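The Second Life of the Kitchen Table

In Arport, a town of 3,911 people on the river Urka, the old furniture is coming back to the kitchens. I moved here four years ago with two suitcases, and the first big thing I bought was a table. The seller warned me that it would not go through my door. She was right, and we took off the legs on the stairs.

The Nowakowski workshop, behind the former dairy, repairs tables for families who would have thrown them away ten years ago. A full repair takes five weeks in winter. In June it takes longer, for then everybody wants to eat outside and remembers the broken leg in the shed.
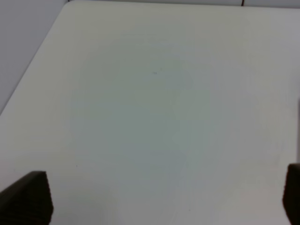 The price is a matter of much talk. A new table from the big shops in Mivden is cheaper, and it is delivered the next day. Still, the people I met at the workshop did not speak much of money. One woman wanted to keep the burn mark from her mother's iron, and she asked three times if it would stay.

I understand her. My own table has a drawer which opens only when you lift it a little, and guests always pull it wrong. I asked the workshop to leave the drawer as it is. They changed two screws and sent me home.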